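Skiddale Household Reuse Service
October 20, 2020

1/ Our kitchenware collection points reopen to residents this week. Please read this thread before you bring anything to us, as several arrangements have changed since July.

2/ We accept plates, bowls, lids, baskets, pans and cutlery in usable condition. Items should be clean. A lid without its pot is still welcome, and so is a pot without its lid. 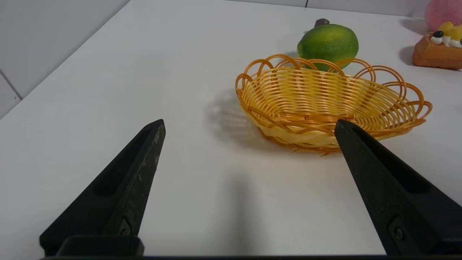
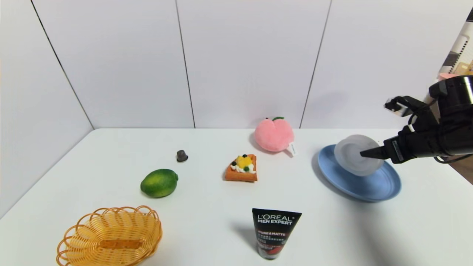
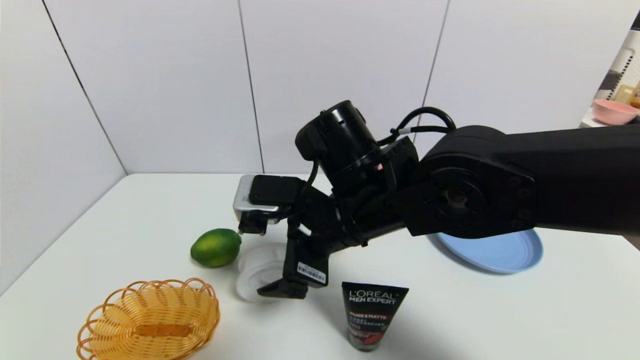

3/ There are now 34 collection points across the district, up from 20 last year. The newest are at Gadard Road library and the Prondia Centre, by the side entrance. The point at Skiddale bus station has closed and will not return.

4/ Each household may bring up to 2 boxes per visit. Boxes should be light enough for one person to lift. We regret that staff cannot unload vehicles at present.

5/ Please wrap glass and china in newspaper and write GLASS on the box. Knives should be rolled in card and taped. Loose knives will be refused.

6/ We cannot take electrical goods, gas bottles, non-stick pans with flaking surfaces, or anything containing food. Food waste belongs in the brown caddy. Electrical goods should go to the main recycling site, where no booking is needed.

7/ Several residents have asked about chipped china. A small chip on the foot of a plate is acceptable. A chip on the rim of a cup or glass is not, and such items should be wrapped and placed in the general waste.

8/ Complete dinner services are sold through the shop on Havlíček Street. Odd pieces are offered free of charge to residents setting up a first home — a letter from a housing officer or support worker is required.

9/ The service supplied 46 starter kitchens in July. Demand remains high for saucepans, tin openers and sharp knives. We have more mugs than we can store and ask that you hold on to these until the new year.

10/ Face coverings must be worn inside all collection points unless you are exempt. Please keep to the marked queue and use the hand gel at the door.

11/ Opening times differ between sites and are shown on the notice at each entrance. Items must not be left outside when a point is closed. They are treated as fly-tipping and the cost of removal falls on the service.

12/ Residents who cannot travel may request a home collection through the council switchboard. The present waiting time is 20 days.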